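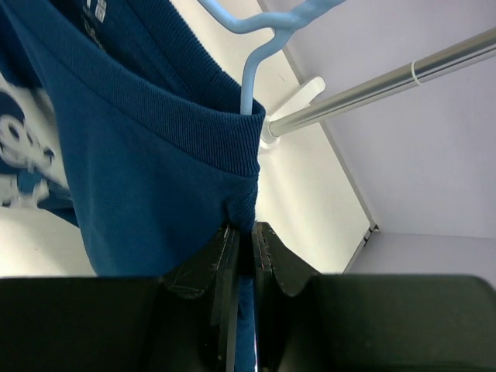

Teal T-shirt on one of the pale blue hangers.

The Hanging Rail, and Other Small Jobs

Welcome to the laundry corner of our gallery, which a few of you have been asking after ever since the page about the airing cupboard went up in March. It has taken me far longer than it should have done to put together, partly since I can't seem to write two lines about a T-shirt without it turning into ten, and partly because everyone in the house has an opinion about hangers and wanted it included. So please make yourself a cup of tea, and forgive me if I wander!

The shirt at the top is a blue that leans towards green, in a cotton knit, with a lovely fine rib all the way round the collar. I do like a proper ribbed collar. It is the first part of a T-shirt to go, and you can generally tell how somebody treats their clothes by looking at it. Akinyi Wanyama taught me years ago to feed the hanger up from the hem and never to force it down through the neck, and I have been passing that on to anybody who will stand still long enough. It does feel slow for the first few shirts. After that your hands simply do it, and you can carry on a conversation at the same time.

A word about those blue hangers, as I know somebody will write in. They are plastic, smooth and a bit glossy, and they are slim, so you can get a good many on a short rail. The smoothness is a mixed blessing, mind you. A wide neck will slide about on one if you so much as walk past it with a draught behind you. Mutua Mfinanga winds an elastic band round each end of his, which looks dreadful and works beautifully.

Tan hangers are the other sort we use, and these have more of a shoulder to them. I save them for anything with a bit of weight, or anything I would be sorry to see with little peaks poking up where the sleeves begin. Fares Obeidat would have us use them for everything and do away with the blue ones altogether, but then Fares doesn't have to find the room for them. 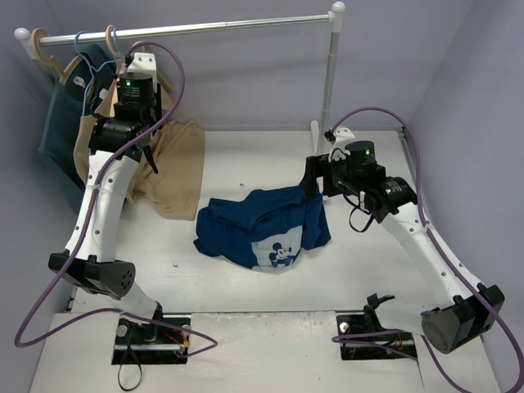 I am very fond of a rail that pulls out to the length you need. Ours has a silver bar with round white caps, and you can see the join where one section of it meets the next. I push whatever is already hung right along to the left, and that leaves a clear stretch for the things still waiting their turn on the table. The teal top keeps to the far end, then there's the tan-beige piece, which is long enough to trail on the white surface and go into soft wrinkles there. I ought to lift it up really, but I do rather like the colour against the white.

And of course there is Mickey! He is on the front of the dark blue one in the middle, all bunched up, on a paler panel of his own. Printed clothes like that get turned inside out before they go in the wash in this house, and they are ironed from the back if they are ironed at all. Mebrat Sisay once pressed straight over a printed panel on the hottest setting and we had to buy a new iron, so I speak with some feeling on the subject.

If you have a heap like that to get through, my only advice is to give each piece one good shake by the shoulders and lay it flat before you go anywhere near a hanger. Smooth the front with the side of your hand, find the hem, and go from there. Creases that are left in a pile overnight seem to settle in for good, and then you are fetching the ironing board out for something that never needed it.

Njoroge Nyaga has very kindly offered to sort out the next page for me, which will be all about folding jumpers, and he is a much quicker writer than I am. Do send in your own rails and airers in the meantime, however crowded they are. I read every message, even when it takes me a while to answer, and I am still hoping to hear from the lady who hangs her tea towels by colour.

Page last updated September 3, 2022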